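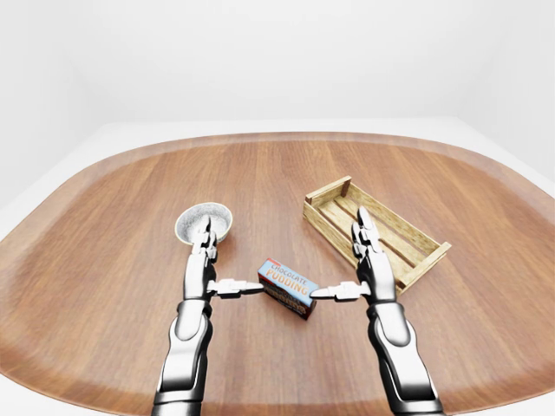
Saturday, late. Trial of the Nuvberg sim kit runs out soon so I crammed most of it into today. Install fine this time. Two crashes before lunch, both when I reset the table too fast.

Did the pudding box task over and over. 161 tries logged. The thumbs do nearly all the work, fingers just hang out over the bowl and the crate. Grip force slider goes to 200 and I still dont know 200 what. Manual says see appendix. No appendix.

Costel Vidmar called from Dremcombe, wants a yes or no on the license. Told him I like the hands, hate the docs. He keeps bringing up Lernano - cheaper, but last I looked it was one arm only and we need both. Should ask if the Mirzaei add-on comes with the price or is extra. He went vague on that.

Leaning yes for the small license. Not the yearly one, not yet. Want to see if the crate drop scores right frist, the scoring seemed off when the box landed on its side.

Eyes shot. Forgot to eat the soup. Email support tomorrow - crash logs, the slider thing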